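Terkis 阅览室 常见问题

这一页是给用中文的读者准备的。捷克文的页面更长一些，里面有活动通知和旧的公告，中文页面只有关于使用阅览室的内容。中文是我后来学的语言，如果有句子读起来不自然，请写信告诉我，我会改正。
Jarmila Machala

Terkis 是什么地方？

Terkis 是 Komberg 的一间私人阅览室。您可以在这里读书、写论文、准备考试，或者安静地做自己的工作。我们不是学校，也不是市立图书馆的一部分。房子以前是一家卖布的商店，所以一楼的窗户很大，门也比较宽。现在一楼是公共座位，二楼是单人房间和一间小的讨论室。

谁可以来？

年满十六岁的人都可以自己来。年纪更小的孩子需要和一位大人一起来，大人要坐在同一个房间里。我们不要求您是 Komberg 的居民。每年夏天有很多读者只是来这个城市住几个星期，他们也可以办短期卡。

怎样找到你们？

从火车站出来以后，请沿着有树的那条街一直走，走到 Sokol 体育馆，我们在体育馆的后面，门是深绿色的。有一些地图把我们放在体育馆的正门，这个位置是错的，我已经写信请他们改，但是现在还没有改。如果您站在体育馆的正门，请从左边的小路绕过去。

开车来的读者请注意，门前的位置只能用来放下东西，不能长时间停车。自行车可以放在院子里，院子的门晚上会锁，请在关门以前把车取走。

开放时间是什么？

早上八点开门，晚上九点关门。八月我们开门晚一点，早上十点才开。关门以前一刻钟，我们会把走廊的灯关一次再打开，这是请大家开始收拾东西的意思。请不要等到九点整才开始收拾。

国家假日我们不开门。假日前一天的时间有时候会变短，变化会提前写在门上，也会写在 Mokuvel 里。

什么是 Mokuvel？

Mokuvel 是我们使用的预订系统，在网页上打开，不用安装。您需要一个电子邮箱。注册以后，系统会给您一个读者号码，请把它记在手机里或者纸上，在门口要用。系统的界面现在只有捷克文和英文。最重要的几个词我在这里翻译一下：

Místo 是座位。
Pokoj 是单人房间。
Zrušit 是取消。
Potvrdit 是确认。

预订以后请一定点“Potvrdit”。很多新读者选好了座位，但是没有点这个按钮，到了门口才发现没有预订。系统在这种情况下不会发邮件提醒。

没有预订也可以进来吗？

有空座位的时候可以。请在门口的本子上写您的名字和进来的时间，然后选一个没有放卡片的座位。放着黄色卡片的座位是已经预订的。如果后来有人预订了您坐的位置，我们会请您换到别的座位。单人房间必须预订，不能直接使用。

费用是多少？

公共座位一天70克朗。单人房间按小时计算，价格写在 Mokuvel 里，早上比晚上便宜。学生证和退休证都可以得到折扣，请第一次来的时候带原件，手机里的照片我们不能接受。

月卡从您第一次使用的那一天开始计算，不是从付款的那一天开始。如果您买了卡，但是生病了，可以写信给我，我们把没有用的日子放到后面。这种情况我不要求医生的证明，写一封短信就够了。

怎么付钱？

现金和银行卡都可以，也可以提前用银行转账。转账的时候请在备注里写读者号码，不要只写名字。中文名字用拉丁字母写的时候常常有几种写法，我有时候不能确定是哪一位读者。外国银行的转账有时候要等好几天，请提前安排。

单人房间里有什么？

每个单人房间有一张桌子、一把可以调高度的椅子、一个挂衣服的地方和一扇能打开的窗户。门可以从里面关，但是不能锁。房间之间的墙不太厚，所以在里面打电话的时候，隔壁会听到。
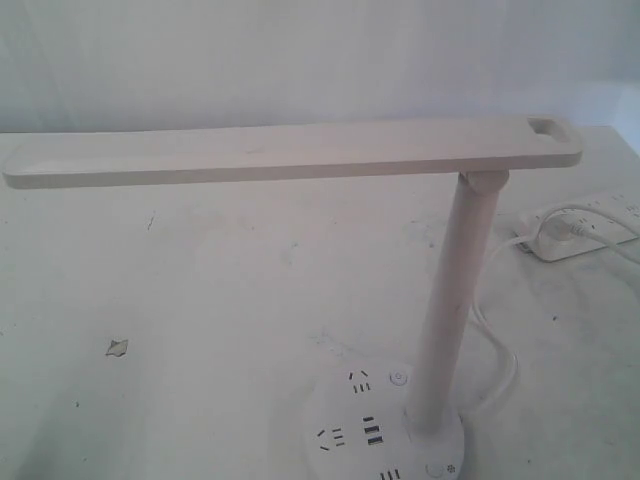
一次最多可以预订多长时间？

最长6小时。时间到了以后，如果后面没有人预订，您可以在门口或者在 Mokuvel 里再延长。公共座位没有这个限制，您可以从开门坐到关门。

预订以后不能来，怎么办？

请在开始时间以前2小时取消，这样费用会全部留在您的账户里，下次可以用。如果取消得更晚，费用不退。如果您完全没有来，也没有取消，系统会记录一次。记录到3次，您在一个月里不能预订单人房间，公共座位不受影响。

有时候火车晚点，这个我们都知道。请打电话或者发短信，我会为您保留房间。

可以带食物和饮料吗？

有盖子的杯子和瓶子可以带到座位上。食物请在一楼后面的小厨房里吃。厨房里有热水、微波炉和冰箱。放在冰箱里的东西请写上名字和日期，没有名字的东西，我们在周末以前会清理掉。

味道很重的食物请带到院子里吃。院子里有桌子和长椅，天气好的时候很舒服，不过下午那里没有阴凉。

茶包和糖是免费的，用完请告诉我们。咖啡要付钱，请把钱放进咖啡机旁边的盒子里。

可以说话和打电话吗？

公共座位区请保持安静，电话请到楼梯间或者院子里打。短的问题，例如问旁边的人可不可以开窗，当然没有关系。

视频会议请预订讨论室。讨论室可以坐几个人，里面有一块白板，笔在门口借。用完以后请把白板擦干净，我们曾经有一位读者把整个学期的公式留在上面，后面的人不敢擦。

你们有中文书吗？

有，但是不多。我们有几乎三百本中文书，大部分是小说和语言教材，也有一些历史书和一套旧的植物图鉴。它们在二楼走廊的尽头，按照作者姓名的拼音排列。有几本书的作者我不确定姓的读音，如果您发现放错了，请告诉我。

中文书可以借回家，时间是一个月。词典和图鉴只能在阅览室里看。如果您想捐书，请先发一张书单给我。书架的地方很小，教材如果已经写满了答案，我们不能收。

丢了或者弄坏了借的书怎么办？

请不要自己用胶带修理。把书带来，我们看一下再决定。小的破损不用付钱。丢失的书，您可以买一本同样的书来代替，旧书也可以，版本不同也可以。如果买不到，我们一起商量一个价格。

有无线网络吗？密码在哪里？

有。密码印在读者卡的背面，每个季度会换一次。如果您的卡是以前办的，请到门口看新的密码。网络的速度够看视频和开会，但是请不要下载很大的文件，晚上人多的时候会影响别人。

访客的设备如果连不上，请先关掉 VPN 再试一次。连上以后再打开 VPN，一般没有问题。

可以打印和扫描吗？

打印机在一楼楼梯旁边，黑白和彩色都能打。请把文件发到门口写着的邮箱，然后用读者号码取。扫描不收费，扫描的文件会发到您自己的邮箱里。我们不做装订，Sokol 体育馆对面的文具店可以做，他们下午关门比较早。

房间里冷不冷？

冬天一楼靠窗的座位会有一点冷。门口的篮子里有毯子，用完请叠好放回去。二楼比较暖和。暖气由我们统一调节，请不要自己转动暖气上的开关，如果太热，请来告诉我们。

夏天我们早上开窗，中午以后把窗帘放下来。二楼没有空调，只有风扇。怕热的读者最好选一楼后面的座位。

桌子可以自己移动吗？

公共座位的桌子请不要移动，单人房间里的可以。离开的时候请放回原来的位置，椅子推到桌子下面，垃圾带到厨房，灯关掉。如果您发现什么东西坏了，请写在门口的本子上，写房间的名字就可以，不用写您自己的名字。 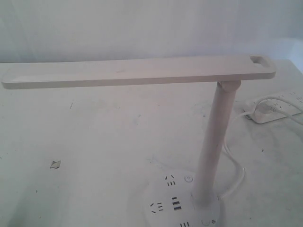 白色台灯，灯头又长又平

我可以把东西留在阅览室过夜吗？

有月卡的读者可以租一个柜子。柜子的钥匙需要押金，还钥匙的时候退。没有柜子的读者请每天把东西带走。我们不保管电脑和别的贵重物品。

忘记的东西我们放在门口的木箱里，保存到下个月底。充电器特别多，找的时候请说清楚是什么颜色和什么形状的插头。

外国的插头能用吗？

这里使用捷克的插座，电压是欧洲的标准。从中国带来的设备一般需要转换插头。门口有转换插头可以借，借的时候请留下读者卡。它们常常全部借出去了，如果您每天都需要，还是自己买一个比较好。

行动不方便的人可以使用吗？

一楼可以。门口没有台阶，一楼的洗手间也比较宽。二楼没有电梯，这是老房子的问题，我们现在没有办法解决。如果您需要一个安静的单独位置，请提前写信，我们可以在一楼后面用屏风隔出一个座位，费用和公共座位一样。

可以带狗吗？

导盲犬可以。别的动物请不要带进来，也不要拴在院子里，隔壁的邻居对这件事有过意见。

你们有语言课吗？

我们自己没有课程。门口的公告板上有一些老师的广告，捷克语、英语和中文都有。我们没有检查过这些老师的资格，请您自己和他们谈。

每个月有一次中捷语言交换，晚上六点开始，在讨论室。这个活动不用付钱，但是需要在 Mokuvel 里报名。您的水平不重要，能做简单的自我介绍就可以参加。第一次来的人常常坐在门旁边不说话，这也没有关系。

怎样联系你们？

最好写电子邮件，地址在读者卡的正面。中文、捷克文和英文的信都可以，我一般第二天回信。打电话的时候，如果不是我接，请说捷克文或者英文。急的事情，例如您已经站在门口但是进不来，请按门右边的铃，按一次，然后等一下，从二楼走下来需要一点时间。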